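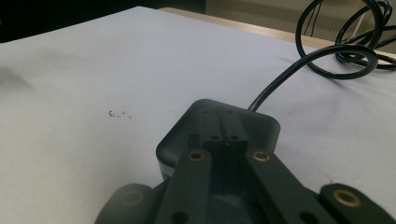 Home > Household > Desks and Work Tables

How do I stop a long black cable from bunching up in the corner of a white table, and get the marks off the top?

Posted 19 November 2023
1,047 views

flinville_hobbyroom

I have a white work table in the spare room. It is a Perkudska, the basic one with the plain top, and I bought it secondhand in May. The top was clean when I got it. I use it for sewing, bills, small repairs and whatever else needs a flat surface.

My problem is the extension cable that comes up from the outlet behind the table. It is longer than I need and I can't swap it for a shorter one because twice a year I need the full length to reach the middle of the room. The rest of the time the extra sits in the back right corner of the table. I coil it up, I put a twist tie on it, and within a couple of days it has opened up and wrapped around itself. Every time I pull on the end I want, the loops get tighter.

The second thing is that the cable leaves marks. They are gray and curved, and they are exactly where the coil sits. Dish soap takes off some of it. The rest stays. I tried a white eraser sponge on one spot near the edge and now that spot looks a little shinier than the rest of the top, so I stopped.

What I would like to know:
Is there a way to coil it so it stays coiled?
Should it be on the table at all, or is there a good way to hang it underneath? The table has no drawer and no crossbar at the back.
What takes the gray marks off without making shiny patches?

I rent, so I would prefer not to put screws in the wall. Screws in the table are fine if they are short.

overunder39

You are most likely coiling it around your hand and elbow, or turning it the same direction every time. Each loop made that way puts one full twist in the cable. When you let go, the twist tries to come out and the coil opens and crosses over itself. A twist tie only holds one point, so the rest of it moves.

The method you want is called over-under. It takes ten minutes to learn.

Unplug the cable first. Take it off the table and get all the old twist out of it. Hold one end up high, let the rest hang down a stairwell or off a porch, and let it spin until it stops. If you don't have anywhere to do that, lay it out straight on the floor and run it through your hand from one end to the other, a few times. Leave it straight overnight if you can. If the room is cold, bring it somewhere warmer, cable jackets are stiff in the cold.

Then coil it. Make the first loop the normal way, palm up, and lay it in your other hand. For the second loop, turn your wrist so your thumb points down as you grab the cable, and bring that loop in so it goes under itself. Third loop normal, fourth loop reversed, and so on. It looks wrong the first few times. Every second loop cancels the twist from the one before it.

Keep the loops big. A dinner plate is a good size. Small tight coils are what make a cable take on a permanent curl.

Tie it in two places, on opposite sides of the coil, with hook and loop straps. Not twist ties, the wire in them digs into the jacket. Do not pass the end through the middle of the coil when you finish, that is how you get knots in it later.

One safety point. If you have anything that draws real power on that cable, like a space heater or an iron, don't run it while the cable is coiled up. The coil holds heat. Unroll the whole thing on the floor for that. For a lamp it is a much smaller concern, but check the label on the cable.

fajardo_street

Just get a shorter cable and keep the long one in the closet. They cost next to nothing. I don't see why it has to be the same one all year.

no_drawer_no_shelf

I had a plain top like yours with the same gray curves on it, so I can answer the other two parts.

On the marks: there are two different things that look alike. One is scuffing, where a little of the black jacket rubs off on the surface. That sits on top and comes off. The other is staining, where something in the soft plastic moves into the finish after months of contact. That doesn't come off with cleaning.

To find out which you have, put rubbing alcohol on a white cotton cloth and rub one mark lightly. Test it first on the underside or on the back edge, since some painted tops go dull from alcohol. If gray shows up on the cloth, keep going, turn the cloth to a clean part often, and wipe with plain water after. Open a window. If nothing shows up on the cloth after a minute of rubbing, it is a stain and more rubbing will only wear down the finish. Mine was mostly scuffing, with one line that never left. I put the lamp base over it.

The shiny patch from the eraser sponge is there to stay, as far as I know. Those sponges are a very fine abrasive.

On hanging it: I used two Rilov cable hooks on the underside of the top. The pack was $99 for the large set at the place I looked, which is ridiculous. The small set was $39 and I still thought that was too much, but I bought it. Any wide J hook with a short screw does the same job. Measure how thick the top is before you buy screws. If the top is hollow inside, the screw may not hold, and then I would go with a cloth bag or a small basket clamped to the back edge.

Put the hooks a hand's width apart so the coil lies across both. With one hook the weight pulls the coil into a long oval and it starts to slip. Leave a little slack between the coil and the outlet so the plug isn't carrying any weight.

If you want to leave it on top, put something between the cable and the surface. I used a cork trivet for a while. A tray works too. Avoid soft rubber mats, they can stain a light top the same way.

flinville_hobbyroom

Thank you. I laid it out on the floor last night and there was a lot of twist in it, more than I expected. The over-under loops took me five or six tries.

Gray does come off on the cloth with alcohol, so I have some hope for the marks. I did the back corner and left the rest for the weekend.

To the person who said to get a shorter one, I may do that too, but the outlet is behind a bookcase and I don't want to move it twice a year.

I'm going to look for plain J hooks. The top is 30 mm thick, going by the old listing. Would a screw half that length hold?

no_drawer_no_shelf

Half is fine for the weight of a cable if the top is solid. Drill a small pilot hole first, and put a piece of tape on the bit so you know where to stop.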